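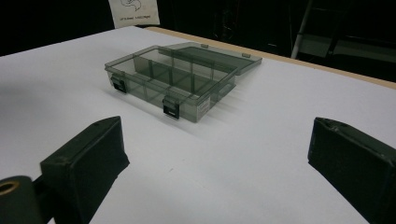

Cardiac rehab, or how I came to love a room full of exercise bikes

January 15, 2019

I finished cardiac rehab last week and I've been boring everyone I meet with it, so now it's your turn! If you've had a heart thing and someone has handed you a referral sheet and you've stuck it on the fridge under the pizza menu, please read this, because I left mine there for far too long and I wish I hadn't.

Quick recap for anyone who came here for the tomato posts. Last April I was carrying potting mix from the car to the back shed and got a tight, heavy feeling across my chest and down the inside of my left arm. I did what everyone does, which is sit on the bag of potting mix and tell myself it was a pulled muscle. My sister was on the phone at the time and thank goodness she was, as she heard me puffing, hung up on me and rang the ambulance herself. It was a heart attack. Two stents, a few nights in the hospital at Stunitz, a bag of tablets, and home.

The hospital part I remember mostly as ceiling. The part after that I remember very well, and it was awful. I was frightened of everything. I walked to the letterbox and stood there feeling for my pulse. I gave up lifting the kettle when it was full. I stopped sleeping on my left side because I could hear my own heart in the pillow, and once you've heard it you lie there waiting for it to do something wrong. People kept telling me how well I looked (I did, I'd lost weight and wasn't drinking) and I'd nod and go home and sit down again.

So the referral stayed on the fridge right through winter. I had a picture in my head of what rehab would be: a beige room, a lecture about butter, and somebody young in a polo shirt telling me to go at my own pace. The young man in the polo shirt turned out to be real and his name is Hüsnü Ekinci, and I would follow him into battle.

The program runs out of the old Granova building in Clistby, behind the pool. You smell chlorine the whole time. There are bikes, treadmills, a set of steps with a rail, a rack of hand weights and some rubber bands that snap back at you if you're careless. You come twice a week, they take your blood pressure, they stick some leads on you for the first few sessions so they can watch your heart on a screen while you exercise, and off you go.

I can't tell you what those leads did for me. On my first day Hüsnü put me on a treadmill at a speed my grandmother would have found insulting, and he stood next to me, and as it got a bit quicker I said my heart was pounding. He turned the screen around so I could see it. "Good," he said. "It's meant to. Look how tidy that is." And it was! All these neat little peaks, one after another, marching along. I'd been lying awake for months listening to that thing in the pillow and here it was in green, doing its job. My rate got up to 97 and I felt like I'd run a marathon. I had a little cry in the change room and then I went and ate a banana.

For anyone who likes to know what they're in for, each session went more or less the same way. Blood pressure sitting down, then a slow warm-up with everyone in a circle waving their arms about to music (the music was terrible, a lot of pan flute). Then stations. You do your minutes on the bike, rest, do your minutes on the steps, rest, and so on, and you've got a card where you write down how hard it felt on a scale. I was hopeless at the scale at first. I wrote "very hard" for everything because I thought that was the safe answer. Then a cool-down, which I'd never bothered with in my life and now do even after mowing, and another blood pressure, and you're not allowed to leave until you've sat for a while. That sitting time is when all the talking happens.

And the talks! There's a short one after every second session. I went in with my arms folded and I ended up bringing a notebook. The pharmacist came and went through what each kind of tablet is for, and it was the first time anyone had explained it to me when I was well enough to take it in. I'd been taking one of mine with breakfast when it was meant to be at night. Nothing dreadful, but good to know, and I'd never have asked. The dietitian did not say one word about butter until someone else brought it up. She talked about salt, mainly, and got us reading the backs of soup packets. There's a brand of bread rolls I've bought for years that I'm now not speaking to.

The one I nearly skipped was the one on mood. It was on the sheet as "Adjusting after a cardiac event" and I thought, no thanks, I'll have a sleep-in. But I was getting a lift that week with Müzeyyen Kocabaş and she was going, so I went. The psychologist asked who had been checking their pulse when they didn't need to, and every hand in the room went up. Every single one! There was a retired truck driver next to me who'd been sleeping in the recliner since his bypass so he wouldn't have to lie flat. I'd thought it was just me being silly. She said feeling low or jumpy after a heart attack is very common, that it's worth telling your GP about and that there's help for it, and I did tell mine, and there was.

I should say more about Müzeyyen. She had a valve replaced and she's quite a bit older than me and she beat me on the steps every session from start to finish. She has a mechanical valve and if the room is quiet you can hear it tick. She likes this. She'll say "listen" and make you lean in. After class we got into the habit of going across to Yalçınkaya for coffee (decaf for me, and they do it properly) and it's fair to say I've learned as much over that table as I did on the bike. She was the one who told me to walk at the same time each morning so it stops being a decision. I've done that ever since. I go out the back gate, along the creek, past the bowls club and home up the hill, and on the mornings when I don't want to go I tell myself I'm only going as far as the bowls club.

Part of the end-of-program assessment is a walking test. They mark out a corridor and you go up and down it for six minutes and they measure how far you got. At the start of the program I had to stop for a rest and hold on to the wall. At the end I'd improved by 200 metres. I asked Hüsnü to write it on a piece of paper for me and sign it and he did, with a smiley face. It's on the fridge where the referral used to be.

I'm not cured, I want to be clear about that. I have heart disease and I'll be on most of these tablets for the rest of my life. I still have a bad night sometimes. I keep my spray in my handbag and I know what to do if I get that feeling again: stop, sit, and ring for help early, no lying about potting mix. But I know the difference now between my heart working hard and my heart being in trouble, or at least I know it a lot better than I did, and that has given me back the shed and the garden and the full kettle.

A few things for people who are about to start, in no order:

Wear proper shoes. I turned up in sandals and got sent home the first time. Fair enough.

Bring your list of medications written out. They'll ask, and you'll forget one.

Eat something beforehand. I didn't, once, and went quite green on the bike.

If the timetable doesn't suit, ask. I didn't know there was an evening class until I'd nearly finished. They also do a version over the phone for people out on farms who can't be driving in all the time, and one of the women in my group had her husband on that one while she did the class in person, long story.

Take your partner or a friend to the talks if they'll come. My sister came to the one about warning signs and asked more questions than I did. She's since signed up for a CPR course and is trying to get her whole street along.

And if you've said no once, or let it slide the way I did, ring them anyway. I was sure I'd left it too late and the woman on the desk just said "When can you come in?" Your own doctor will know whether it's right for you, of course, and everyone's program was a bit different. Müzeyyen wasn't allowed to touch the arm weights for ages.

There's a maintenance class for graduates that meets at the pool and I've put my name down. Water walking, apparently. I've had to buy bathers for the first time since the kids were small and I'm not going to describe that shopping trip. I start next week and I'll report back.

Tomatoes next post, I promise. The black ones have gone berserk.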